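凍った湖で、何も釣らない

プルロスデン湖の氷に穴を開けるとき、最初に聞こえるのは自分の息である。次に聞こえるのは、隣の穴の人がすでに魚を上げている音だ。

編集部から「大人の週末に、氷上釣りはどうか」と打診されたのは年の暮れだった。私は寒さに弱く、魚の目を見るのも苦手で、早起きについては信条として反対している。そう返事をしたところ、「では適任ですね」と言われ、防寒着の領収書は出るのかという質問には返事が来なかった。

湖は山あいの細長い盆地にある。標高は1,083メートル。駅前の案内板にも、民宿の箸袋にも、湖畔の公衆便所の壁にまでこの数字が書いてあるので、一泊もすればいやでも覚える。地元の人に由来を尋ねたら「測ったらそうだった」とのことだった。

氷の上を歩く許可は、湖畔の釣具店「ゲルキネ」で買う。店といっても半分は土間、半分は居間で、こたつに入ったまま会計ができるように釣銭の箱が手元まで紐で引ける仕組みになっている。壁には歴代の大物の魚拓が貼ってあるが、年々小さくなっているように見えるのは遠近法のせいだと店主は言う。

案内役を引き受けてくれたのは、ジュナイド・ミラニさんである。この湖に通って30年になる。夏は役場の隣で自転車を直し、湖が凍ると自転車のことは口にしなくなる。初対面の挨拶もそこそこに、私の靴を見て、しばらく黙ってから「まあ、足は二つあるから」と言った。励ましなのか見積もりなのか、いまだにわからない。

釣り場までは、そりを引いて歩く。荷物はドリル、椅子、竿、餌、魔法瓶、そして何に使うのか最後まで説明のなかった古い鍋の蓋。氷の表面は想像よりずっとでこぼこで、ところどころ風に磨かれて黒く透けている。黒いところのほうが丈夫なのだとミラニさんは教えてくれたが、白いところを選んで歩く私を止めはしなかった。

「止めても、みんな最初は白いほうを歩くからね」

穴を開ける道具には流派がある。昔ながらの手回し派、エンジン派、そして近ごろ増えた電動派だ。ミラニさんは手回し派の穏健な一員で、エンジン派とは目礼をかわし、電動派とは天気の話だけをする。彼のドリルはスターネスという銘柄の古い品で、刃を研ぎすぎて元の形を知る者がもういない。私も回させてもらった。十回転ほどで肩が上がらなくなり、二十回転で人生について考え、水が噴き上がったころには考えるのもやめていた。

穴に溜まった氷のかけらを網ですくい、椅子を据えて、仕掛けを下ろす。ここからが釣りの本体である。つまり、何も起こらない。

狙うのはワカサギだ。指ほどの魚で、当たりは竿先がわずかに震える程度だという。風でも震える。寒さで手が震えても震える。私の竿先は一日中、実に豊かに震えていた。そのたびに上げてみると、餌のほうはきちんと残っていて、こちらの早とちりを冷たく見返してくる。

「食ってないときは、食ってないんだよ」

三十年分の経験から出てきたのがこの一言である。メモを取る手袋を外すのも惜しかったが、一応書いておいた。

湖の社会は、遠くから見ると点の散らばりでしかない。ところが中に入ってみると、かなり込み入った町内会である。岬のそばは古参の場所で、看板はないが誰も座らない。沖の中央は家族連れ。その向こうの、いくらか距離を置いた一帯にはガチャンジャと呼ばれる集団がいる。もともとは彼らが使うテントの商品名だったのが、いつのまにか人のほうの名前になった。揃いのテントに暖房を入れ、魚群探知機を沈め、昼には味噌の匂いを流してくる。風下にいるとこれがつらい。

「あれは釣りじゃないって言う人もいる」とミラニさんは言った。

「ミラニさんはどう思いますか」

「うどんをもらったことがあるから、何も言えない」

賄賂というものの効き目を、私は氷の上で初めて正しく理解した。

解禁中の湖では週末ごとに小さな釣果競べも開かれる。今季の最高記録は一人で1,782匹。ゲルキネの黒板に、誇らしいというより困ったような字で書いてあった。釣った本人は途中から数えることに飽きたらしいが、隣にいた奥さんが飽きなかった。その夜からしばらく、近所の玄関先には天ぷらの皿が黙って置かれていたという。もらう側にも限度があり、最後の何軒かは居留守を使ったそうだ。

昼を過ぎて、風向きが変わった。氷が鳴ったのはそのころである。低く、長く、足の裏から腹へ抜けるような音で、私は椅子ごと立ち上がった。周りを見ると立っているのは私だけで、家族連れの幼児までが平然とみかんを食べている。氷が締まるときの音で、むしろ鳴らないほうが心配なのだそうだ。理屈はわかった。わかったうえで、そのあと一時間ほど、体重をなるべく両足に均等にかけて過ごした。 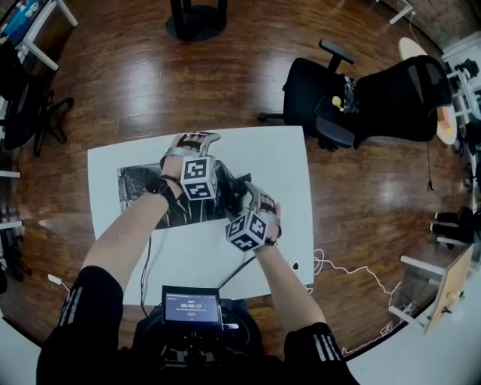 午後の氷上釣りには、午前とは別の忍耐がいる。午前にはまだ、これから釣れるという希望があった。午後にあるのは、ここでやめたら釣れないまま帰った人になるという計算だけだ。魔法瓶の茶はぬるく、つま先は他人のもののようで、隣の穴からは相変わらず景気のいい水音がする。ミラニさんは竿を二本、左右の手で交互に上げながら、目はずっと山を見ていた。釣りをしているというより、魚のほうで勝手に列を作って来るのを受け付けているようだった。

何が違うのかと訊いてみた。棚が違う、とまず言われた。水深のことである。合わせてもらった。釣れない。餌が違うのかもしれない、と次に言われた。分けてもらった。釣れない。最後にミラニさんは私と穴を取り替えてくれた。彼は私の穴で三匹続けて上げ、私は彼の穴でそれまでの流れをぴたりと止めた。しばらく二人とも口をきかなかった。

「道具の問題じゃないことは、わかったね」

優しい人だけに、こたえる。

日が山の端にかかるころ、ようやく私の竿先が、風とも震えとも違う動き方をした。違う、というのは後から思ったことで、そのときはただ反射で上げた。糸の先に、細い銀色のものが二匹ぶら下がっていた。結局、私の釣果はこの2匹である。今季の最高記録まで、あと1,780匹だ。

ミラニさんは見るなり「いい型だ」と言った。そのあと小さく「片方は」と付け足したのも聞こえた。

帰り道、例の鍋の蓋の用途が判明した。そりの荷物の上に伏せて、その上に手袋を置くのである。置くと何がいいのかと尋ねると、手袋をなくさない、という。三十年のあいだに左の手袋ばかり七つなくし、この方法にしてからは一つもなくしていない。右はどうなのかと訊いたら、右は前からなくならないそうだ。

宿では女将が私の二匹を揚げてくれた。大皿に二匹だけ載せるのは忍びないと思ったのか、周りをかぼちゃとししとうと、どう見てもよそで釣れたワカサギが固めていた。どれが自分のものか見分けがつかず、全部に感慨を抱きながら食べた。うまかった。塩で食べて、次に何もつけずに食べて、また塩に戻した。

原稿を送ると、編集部からは「夏は渓流でどうでしょう」と返ってきた。防寒着の領収書については、まだ返事がない。

――プルロスデン湖の入漁券は「ゲルキネ」店頭で販売。氷の状態により立入りできない日があるため、出かける前に店に電話で確認を。こたつから電話機までやや距離があるので、長めに鳴らすこと。

（2022年2月3日）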